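Pads on my hand-held gripper slip on a thin plastic lid

ferik_bench
Hello all. I am building a hand-held gripper in our shared workshop, two fingers with black pads on the inside. With a soap dish it holds well. With a clear plastic lid it slips almost every time, and if I squeeze more, the lid bends and jumps out. The pads have done maybe too many grips already, 800 by my notebook. Should I change the pads or the spring?

Gorazd Petek
Please begin with the pads, it is the cheaper test. Clean them with a damp cloth, let them dry, and try 12 grips on the same lid. Write down how many fail. If the result is still bad, cut new pads from soft rubber, 2 mm thick, and glue them flat to the finger. I change mine every 300 grips.
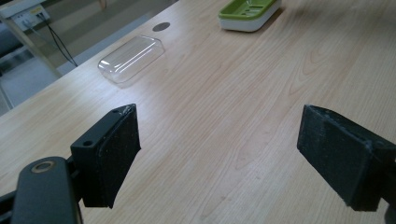
Check also the top corner of the pad on each finger. When it becomes rough and frayed, dust stays there, and a thin rim touches this part first. I would cut the new pad a little shorter at the top. Leave the spring as it is until you have done this.

awad
stronger spring worked for me, but my lids were thicker

Related
Gripper finger loose at the pivot
Moltuvska pad glue, how long to wait?
Enus handle: where to put the trigger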